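1/ ok so a few of you asked how the record is going and I keep typing long replies and deleting them, so I'm doing it as a thread. Grab a coffee.

2/ Short version: we have 15 tunes, 3 of them are finished, and I have listened to the bass intro on "Plalard" so many times that I hear it in the dishwasher.

3/ Long version. I started writing these last January in the back bedroom, mostly on nylon string guitar, mostly after 9 at night with a towel under the door. I thought it would be a solo guitar thing. Then Zixuan Long came by to return a mic stand, sat down at the piano and played a left hand part under "Liang" that made my version sound like a ringtone. So now it's a duo record, plus friends.

4/ If you haven't heard Zixuan play, fix that. She comes out of church accompaniment and it shows in the best way, she can hear where you're about to breathe. I rush. I have always rushed. With her I rush maybe half as much.

5/ Mathias Riedl is on upright bass for six of the tunes. He drove in with the bass lying across the folded seats and its neck between the headrests, and he had to duck the whole way through our hallway. We got four basic tracks in one afternoon and then ate an unreasonable amount of dumplings.

6/ People keep asking about tempo on "Kundale" because the live clip is so much faster. The album one sits at 93. We tried it quicker and it turned into a chase. At 93 you can hear the little answering phrase in the piano, and that phrase is pretty much the reason the tune exists.
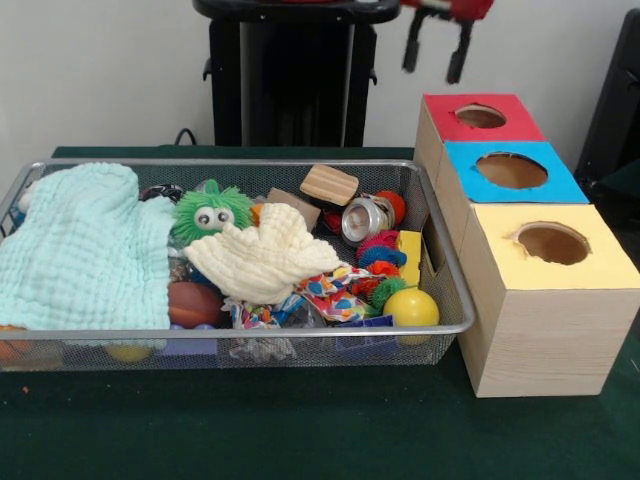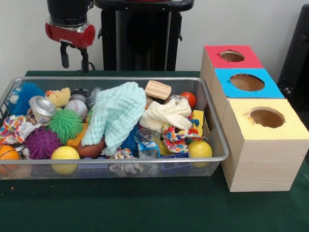 7/ Percussion is the part I've been putting off. None of us is a real drummer and I didn't want a full kit on songs this quiet, so it's all going to be small stuff: brushes on a cardboard box, a shaker, hands on the guitar body, fingernails across something ridged. I want it heaped together and a bit mismatched, like that wire basket with the googly-eyed green puffer ball stuck in next to the crinkly cloth in the first photo. Soft sounds right up against hard ones. I have a whole folder of these now and about half are just me coughing.

8/ The best one so far is a folded dish towel hit with a wooden spoon. Low, dry, no ring at all. It's under the second verse of "Bruritz" and if you listen on a phone you won't hear it. Sorry in advance to the dish towel.

9/ Oh, "Bruritz" has words now! It's the only one that does. I sang a guide vocal so Zixuan would know where the bridge went, fully planning to replace me with someone who can sing, and then both of them ganged up on me. So it's staying. I've redone the last line more than anything else on the album and I still don't love how I say "river."

10/ Stuff that went wrong, since you like that part:
- recorded a whole evening with the wrong mic turned on
- broke a string on the one good take of "Liang"
- the neighbor's new puppy is faintly on track four and he's in the right key, so I left him

11/ Somebody asked in my messages whether we're doing it to a click. Some of it. The tunes with Mathias are all free, no click, just the three of us in a room looking at each other. The ones where I stacked guitars later have one, because I rush (see post 4).

12/ Mixing. I'm doing rough mixes myself and then handing them off, because I can't be trusted. I turn up the guitar a hair every night, and by the end of the week there's no piano. Zixuan noticed. She sent me back one of my own mixes with just the word "hello?" in the subject line.

13/ Track order is a whole fight. I want to open with "Plalard" because of that intro. Mathias wants it last, for the same reason. Zixuan says open with the song with words, so people know there's a person in there. I wrote all the titles on index cards and they've been on the kitchen floor for a while now. We walk around them.

14/ I don't have a release date and I'm not going to make one up. When the percussion is done and the last two piano overdubs are in, I'll know more. There may be a small run of CDs, because my aunt has a car with a CD player and she has asked twice.

15/ If you want to hear something sooner, I'm going to put up the rough of "Kundale" for the mailing list folks first. Reply here if you want to be added and I'll send you the sign-up. And if anyone has a cheap frame drum they're not using, I'm very interested, I can trade guitar lessons or dumplings.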